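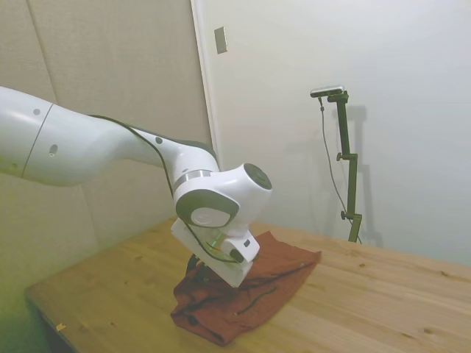 # Tag der offenen Tür: Roboter mit Stoff vorführen, wie plant man das?

**Egger**, August 2021

Hallo zusammen,

wir machen im Herbst bei uns im Betrieb in Vernthorpe einen Tag der offenen Tür und wollen dabei auch den Arbeitsplatz zeigen, an dem der Roboterarm mit Textilien übt. Aufbau wie auf dem Foto: weißer Arm mit Greifer, Holztisch, rostbraunes Tuch, rechts an der Wand die Kamera am Stativ. Der Raum ist klein, die Tür liegt gleich hinter dem Tisch.

Ich habe bisher nur Führungen durch die Näherei gemacht, da läuft immer irgendwo etwas. Beim Arm ist das anders. Ein Durchgang mit dem Tuch (greifen, anheben, glatt ablegen) dauert bei uns 40 Sekunden, wenn alles klappt, und manchmal greift er daneben. Angemeldet sind bis jetzt 308 Leute, verteilt auf den ganzen Tag.

Was ich wissen möchte:

- Wie groß dürfen die Gruppen sein, damit alle etwas sehen?
- Lässt man den Arm durchgehend laufen oder nur auf Ansage?
- Muss ich am Tuch oder am Licht etwas ändern?

Absperrband und ein paar Ständer sind vorhanden, Budget für Anschaffungen sind 750 Euro.

---

**Narkier**

Wir hatten im Mai eine ähnliche Vorführung, auch mit Stoff, allerdings in einer Halle. Ein paar Punkte von dort.

Gruppengröße: In eurem Raum würde ich acht Personen nicht überschreiten. Die hinteren sehen sonst nur Rücken. Besser ist ein Bildschirm vor der Tür, auf dem das Kamerabild läuft. Dann können die Wartenden schon zuschauen und stellen drinnen die besseren Fragen. Ein gebrauchter Monitor mit Wandhalter ist im Budget locker drin.

Ablauf: Nur auf Ansage. Wir hatten den Arm am Vormittag im Dauerbetrieb, und die Leute kamen mitten in einen Durchgang hinein und wussten nicht, was er gerade macht. Am Nachmittag haben wir vorher erklärt, was der Arm versuchen soll, dann gestartet, dann Fragen. Das lief deutlich ruhiger. Plant pro Gruppe drei Durchgänge ein. Wenn einer davon schiefgeht, zeigt ihr einfach den nächsten. Die Besucher fanden die Fehlgriffe übrigens interessanter als die sauberen.

Absperrung: Band spannen reicht nicht, Kinder gehen darunter durch. Stellt eine Person an den Not-Halt, die sonst keine Aufgabe hat. Und klärt vorher mit eurer Sicherheitsfachkraft, welcher Abstand gilt, das hängt von Reichweite und Geschwindigkeit ab und lässt sich nach einem Foto nicht beurteilen. Den Arm für den Tag langsamer zu stellen, schadet auf keinen Fall.

Noch etwas zum Foto: Über das Tuch läuft eine dünne schwarze Schnur. Falls das ein Kabel ist, würde ich es vor der Vorführung anders verlegen. Bei uns hat der Greifer einmal eine Leitung mitgenommen, danach war 35 Minuten Pause.

---

**Jornik**

Einfach laufen lassen und gut. Die Leute wollen einen Roboter sehen, der sich bewegt, keinen Vortrag. Hatten wir auf der Messe auch so.

Zum Tuch: Farbe ist okay, Rostbraun hebt sich vom hellen Tisch gut ab. Ich würde ein zweites in einer anderen Farbe danebenlegen, dann haben die Besucher was zum Anfassen.

---

**Egger**

Danke euch beiden. Die schwarze Schnur schaue ich mir an — die war mir gar nicht aufgefallen.

Dauerbetrieb lassen wir, der Raum gibt das nicht her. Es werden Achtergruppen mit festen Zeiten, und einen Monitor für den Flur habe ich angefragt. Das zweite Tuch kommt nach draußen zum Monitor, auf dem Arbeitstisch möchte ich es nicht haben.

Offen ist noch das Licht. Das Kamerastativ wirft einen Schatten an die weiße Wand. Stört so etwas auf dem Bildschirm?

---

**Narkier**

Der Schatten an der Wand ist egal, solange auf dem Tuch selbst keiner wandert. Stellt euch zur Probe mit acht Leuten hinter die Absperrung und schaut dabei auf das Kamerabild. Wenn es dunkler wird, fehlt eine Lampe von oben. Die Probe am besten zur gleichen Uhrzeit wie die erste Führung machen, falls ihr Fenster habt.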